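3.2 Wrist view with rigid and soft fingers

The two finger types were compared on the same arm and with the same controller, so that only the gripper was changed between the series. The rigid pair is the standard Hurkent model with slotted fingers. The soft finger is the Edix type, moulded in a pale material with a folded back. For each type we made 41 attempts in a built-in cabinet, and the operators (O. Ghanem and V. Bošković) changed places after every eight attempts, in order that one person's habits would not decide the result.
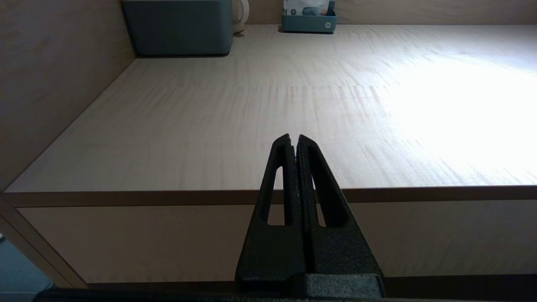
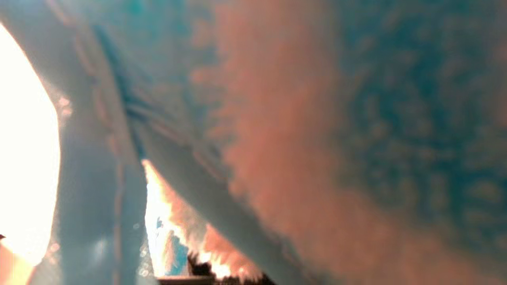

Figure 4. Views from the wrist cameras: the slotted two-finger gripper, closed, before a wooden surface (first), and the pale soft finger at very close range (second).

The position of the camera was more important than we expected in March, when the mounts were designed. A rigid finger has always the same outline, and it can be masked once and then forgotten. A soft finger bends differently at each contact, therefore a fixed mask removes either too little or too much. We tried to learn the mask from 3,000 labelled views – this helped, but it did not help in strong backlight, where the border of the finger becomes unclear also for a human annotator.

We also tested a mount which is placed further back on the wrist, as proposed by Pirzada in the Skidgate report. It gives a wider view, but it touched the cabinet side wall in four attempts and was not used for the results in Section 4.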